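Call for Participants: Screenwriting and First Feature Residency, Umuvell Film Center

By Sumeya Weldu, Residency Coordinator
Last updated: December
37 shares | 6 comments

The Umuvell Film Center in Wonosville invites applications from writers and directors preparing a first feature-length film. The residency lasts 19 days and is held on the Center's premises. It is intended for filmmakers who have a complete draft of a screenplay and wish to revise it with the support of experienced readers, editors and performers before seeking production funding.

Participants will work on one project throughout their stay. Mornings are set aside for writing. Afternoon sessions cover scene construction, casting, rehearsal practice and the preparation of a director's statement. Each participant will have two private meetings with a script adviser and one table reading with actors from the Berhe Ensemble. Evening screenings begin at 7:30 p.m. and are followed by a discussion led by a member of the teaching staff.

The Center received 446 applications in the previous cycle. Six projects will be selected. Co-written projects are eligible and count as a single application, although housing can be provided for no more than two members of a team.
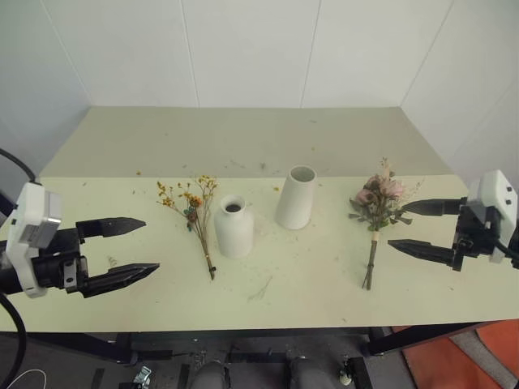 Who May Apply

Applicants must be at least 21 years of age at the start of the residency and must not have directed a feature that has been released in theaters or on a streaming service. Short films, student work, web series and stage productions do not affect eligibility. Screenplays may be set in any country or period and may be written in any genre. Feature documentaries are outside the scope of this call; hybrid projects with a written screenplay will be considered.

Scripts must be submitted in English. Where the finished film will be made in another language, applicants should say so in the cover letter and name the intended language of production. Adaptations are accepted only with written proof that the applicant holds the rights to the source material.

What Is Provided

Selected participants will receive a private room, weekday lunches, access to the Center's library and editing rooms, and a travel allowance paid on arrival. There is no tuition charge. Participants are responsible for their own insurance, evening meals and any visa costs. The Zindurex Fund for New Directors offers a separate grant toward childcare or lost wages, which may be requested on the application form. A request for this grant is not shown to the selection panel.

Application Materials

Please submit the full screenplay, a synopsis of one page, a cover letter of no more than two pages and a link to one earlier work of any length. The applicant's name should not appear on the screenplay or the synopsis, as both are read anonymously in the first round. Incomplete applications will not be reviewed.

Shortlisted applicants will be interviewed by video call. All applicants will be notified of the outcome by email. The Center is unable to give written notes on screenplays that are not selected.

Questions regarding eligibility or access needs should be addressed to Sumeya Weldu at the Residency Office, Umuvell Film Center, Wonosville. The office is open from 9 a.m. to 4 p.m.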